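Section 10: Joining two Bonstead tables

The brochure says a pair of Bonstead tables will join "seamlessly". They won't. With some care you can get a join that a sheet of paper slides across without catching, and that should be your goal.

1. Put both tables roughly where they will live. Dragging them once they are joined undoes everything below.

2. Wind all the feet fully in, then back out two turns.

3. Push the long edges together and run your palm across the join. Trust your palm over the bubble level in the accessory bag, as ours disagreed with itself when turned around.

4. Raise the lower table one foot at a time, a quarter turn each go.
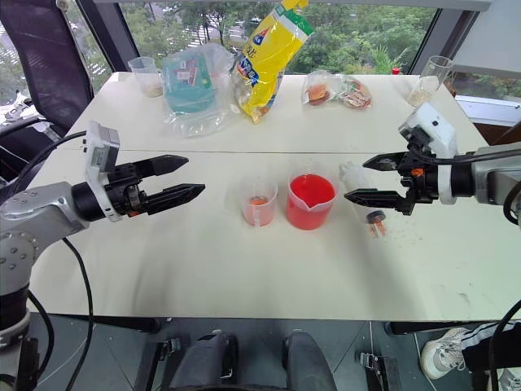
5. Fit the joining plates (part 1187) under the tops, finger-tight only. Check the join again before you tighten anything.

6. Tighten the plates from the centre outward.

Caution: Do not use a power driver. The screws are short, but so is the distance to the top surface.

Note: The supplier also sells a filler strip, part 3751, for gaps. We tried it and took it out again. It collects crumbs and sits a little proud – a new ridge in place of the old one.

Note: Older tables take plate 1531, whatever the label on the bag claims. Hold the plate against the holes before you open the screws.

7. Check the feet again after a week. Floors settle less than people say, but feet do creep.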